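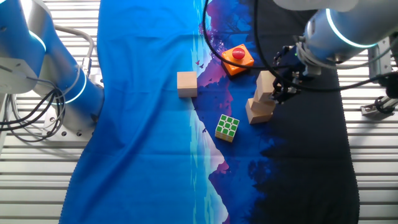
Trumelholm Residency, Warden's Diary
December

Morning

The boiler was lit at the usual hour and the east corridor reached a tolerable temperature before breakfast. Frost remained on the inside of the landing window, which has now been entered in the repairs book for the third winter. The post brought a letter from the county archive concerning the parish registers on loan to this house. The archive is content for the registers to stay until the end of the spring term, provided they are kept in the locked press and are consulted only in the reading room. A reply accepting these terms was sent by return.

Ms Uliana Harasym arrived on the early bus to begin her work on the drovers' road. She has been given the desk nearest the north wall, the use of the large map table, and a key to the lower press. It was explained to her that the reading room closes at 6 p.m. in winter and that no exceptions are made. She asked whether she might bring a flask to the desk and was told that she might not. She took this in good part.

Her subject deserves a fuller note in this diary, as it will occupy the house for some weeks. The road ran from the hill farms above Prulla to the market at Quan, and was used for cattle until the railway took the trade. Local tradition holds that it crossed the river at the present bridge. Ms Harasym doubts this. She has found a toll account that charges 119 head of cattle at a place called Ellier, and there is no Ellier on any map in our possession. The name survives only in a field book, where it is spelt two ways on the same page.

I have lived in this parish long enough to hold an opinion on the matter, and I record it for what it is worth. The bridge is narrow and the approach on the far bank is steep. A herd of any size would have been a day in crossing. I have always supposed that there was a ford lower down, at the bend where the alders stand, and I said as much to Ms Harasym over luncheon. She replied that an opinion was welcome but that a document would be better. 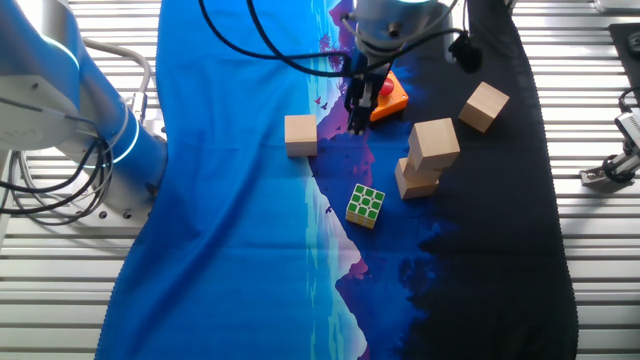
Afternoon

The weather having cleared, it was agreed that we should walk to the alders while the light lasted. We left by the garden gate at 1.30 p.m. and followed the wall as far as the sheepfold. The ground was hard underfoot and the walking good. On the open slope above the river one may see the old line of the road very well in winter, when the bracken is down: a broad, shallow trough, much wider than any cart would need, with a bank on either side. Ms Harasym paced the width in four places and wrote down each result, which delayed us considerably.

At the bend the trough divides. One arm goes up towards the bridge and is plainly the later of the two, for it cuts across a field bank that the other respects. The lower arm goes down through the alders to the water and is lost in the shingle. I confess to some satisfaction at this. Ms Harasym remarked that a track going down to a river is evidence that animals drank there, and that it does not follow that they went any further. We could find nothing on the opposite bank, but the sun was in our eyes and the undergrowth there is thick.

There are two upright stones among the alders which I had not noticed on earlier visits. They stand a little apart, and one leans badly. Neither carries an inscription. They may be gateposts. Ms Harasym made a drawing of each, and wishes to return with a longer tape and someone willing to hold the other end of it. I have indicated that I am available on most mornings, subject to the business of the house.

We returned by the lane. At the farm we were shown a drawer of ox shoes turned up by the plough over the years, 13 in all, small, curved and very rusted. Cattle going any distance on hard roads were shod in two pieces to each foot, and the smith at the start of the journey would often travel some way with the herd. The farmer was unable to say which field the shoes had come from, his father having put them all in the same drawer. He has offered to lend them for as long as they are wanted. A receipt will be made out tomorrow and a copy kept in the loans file. 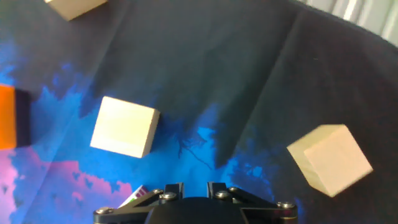 Evening

Supper was mutton broth, bread and the last of the damson cheese. Conversation turned to the drovers themselves, of whom very little is written down. They could not lawfully drive on the Sabbath in many places, and so were obliged to lie over where there was grass and an inn. The accounts at Quan mention a payment for "the Prulla men's keep" in each of several autumns. Ms Harasym thinks it likely that they carried money and letters for the hill farms as well, and that a good deal of the valley's credit depended upon them. One entry has a drover entrusted with 4000 shillings for the settlement of an estate. It does not say whether he was paid for his trouble.

After supper I went through the estate papers in the long chest, having remembered a bundle of rentals that was never properly listed. The ribbon had perished and the outer sheets are stained, but the inner ones are sound. The eighth sheet has a tenant paying 12 shillings a year for "the grass at the ford and the standing of beasts there". The tenement is not named -- the corner of the sheet has gone -- and the river is not named either. There are other rivers on the estate. 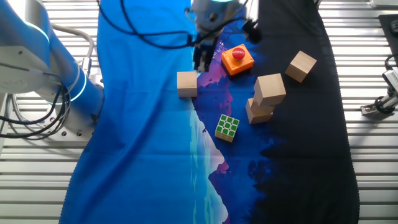 I took the sheet down to the reading room, where Ms Harasym was putting away her things, and we examined it together under the lamp. She was more guarded than I had hoped. The hand is a clerk's hand and agrees with the date she would like, but the neighbouring entries concern land at the Quan end, some miles from the alders. Against that, the rent is high for grass alone, and a charge for the standing of beasts makes little sense away from a drove. She has asked that the whole bundle be listed before any more is read from it. I have agreed, and shall begin with the sheets that still have their corners.

The reading room was locked at 6.40 p.m., which is contrary to the rule, and the lapse is mine. The press was checked and found secure. The wind has gone round to the north and there will be more frost by morning. Lamp oil to be ordered, also ribbon, and a new hinge for the long chest.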